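Demonstration gathering (hand-held gripper method)

Demonstration gathering is the part of robot learning where a person does a job over and over so that a learning system has something to copy. I wrote most of this entry, with fixes from Pin-yu Chow, and I'll stick to the hand-held kind, as that's what I know best (and love best!). You carry the gripper around yourself, a camera rides on it, and every try at the task gets saved as one example, usually called an episode.

Small tabletop jobs are the usual starting point – pick up the mouse, put the cap end of a marker to the left, that sort of thing.

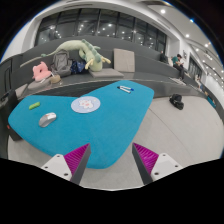
Mouse, pad and markers on a blue table, from the gripper's camera.

Our Paltis set has 1493 episodes in it, and I held the gripper for 143 of those. Backgrounds stay messy on purpose. Bags, cushions, a big plush dragon on the bench, people sitting farther off – a system that has only ever met bare walls gets confused very quickly, so we don't tidy up for it.

Approach and grasp

Most episodes of this kind have an approach, a grasp, a move and a release. Rosalía Villanueva splits the approach in two in her notes, and I've come around to her way. The late part is where the fingers are on either side of the object and still open, and small wobbles of the wrist matter a lot there. 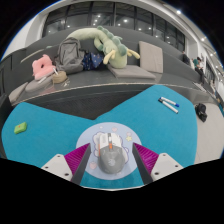 Brandura Notes, vol. 3, no. 2, p. 46

With a mouse you want one finger on each flank before you close, and the pad should stay put on the table when you lift. New people tend to rush this bit (I sure did). Slow is fine, but don't freeze, or the system may learn to freeze too!

See also: Episode trimming; Grasp labels; Wrist cameras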